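Robots at Work: The Nasstead Packing Hall
Information for Young Readers

Fruit from many farms is sorted and packed at the Nasstead hall. For a long time, every apple was lifted by hand. In November the hall began using 16 robots, supplied by the firm Drilterik. There are 215 people who work in the building, and many of their jobs have changed.

A robot must be taught how to hold things. An apple bruises if it is squeezed too hard and falls if the grip is too weak. Staff practice each movement on a computer first, with a pretend table, bowl and plate.

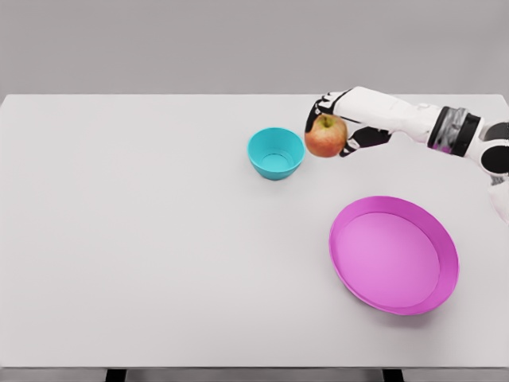

Do the robots get tired?
Robots do not get tired the way people do, but their parts wear out. Each one is stopped for cleaning and repair.

Torunn Hellström packed fruit at the hall before the robots came. She now checks their work from a desk and stops a machine when fruit is dropped. Her arms no longer ache in the evening, although she misses talking with the others on the packing line.

Margus Kivi was one of 22 workers who took a course in robot repair. Some workers moved to other parts of the hall, and two chose to leave. Changes of this kind can be difficult, and the hall holds meetings where staff may ask questions and suggest improvements.

Text: Orla Tierney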